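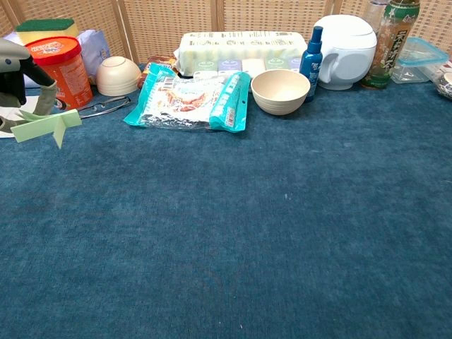
3.2 Surface and Object Set

Figure 4. Household items on the teal-blue carpet, with the woven folding screen behind.

All layouts in the Nollthorpe series were prepared on a short-pile carpet backed by a folding screen. The pile has a practical effect on placement: thin articles such as paper sheets and flat food packages sink slightly and present a low edge, whereas a bowl can be laid on its side. Items were drawn from the Junameck household list, which combines rigid goods (canisters, bowls), compressible goods (sponges, plastic bags) and articles with slender parts – chiefly eyeglasses, placed with the arms folded as in Figure 4.

The list contains 133 items, from which 700 layouts were composed. Items were set mainly along the screen, and partial overlap was permitted. Orientation was left to the person laying out the set, so packages may lie diagonally and bowls may be tipped. The carpet was vacuumed after every 90 layouts; lint present between cleanings was left in place.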